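Clallton Shelter Cats Get Their Own Calendar, and Hodville Gets to Pick the Cover Star

Voting opens in March for twelve monthly spots and one very proud cover cat
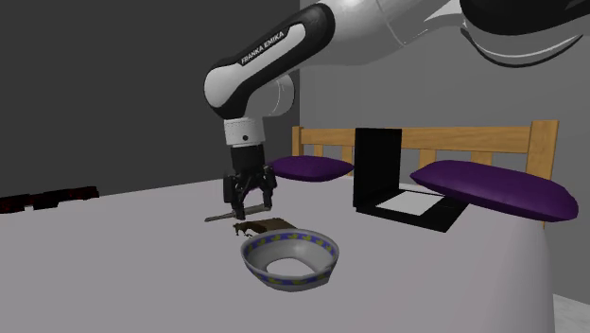

How the contest works

CLALLTON — Grurnelero Cat Rescue is looking for the faces of its next wall calendar, and every cat adopted from the Clallton shelter can enter! Kittens, seniors, three-legged charmers, cats who only come out from under the couch at dinner time — all of them are welcome.

Owners can send in one photo and a short story (up to 300 words) about life with their cat. The public then votes online, and the 12 cats with the most votes each get a month. The top vote-getter goes on the cover and takes home a year of food from Zwane Pet Supply in Hodville.

Last year's contest brought in 252 entries and over 700 votes on the first day alone, and the stories were every bit as good as the pictures. One family wrote about a cat who waits at the mailbox each afternoon. Another sent a poem.

"I read every single one, and I cried at more of them than I'd like to admit," said Dinesh Munasinghe, director of Grurnelero Cat Rescue. "People come in for a kitten and go home with a ten-year-old tabby who picked them. We want everybody to hear those stories, and we want the older cats still with us to find their people too."

Where the money goes

Entry is free. Calendars will be sold at the shelter's front desk and at both Zwane stores, and all proceeds go toward vet care. Calendar sales last year paid for 146 spay and neuter surgeries, and the rescue hopes to do even better this time around.

Meet the cats

Anyone thinking about adopting can stop by the Clallton shelter on Wednesday for a special evening open house, from 5 p.m. to 8 p.m. Staff will be on hand to talk about food, litter training and bringing a new cat home to a dog. Kids are welcome with an adult.

Entry forms are available at the front desk of the shelter and at Zwane Pet Supply in Hodville.

Media contact: Dinesh Munasinghe, Grurnelero Cat Rescue, Clallton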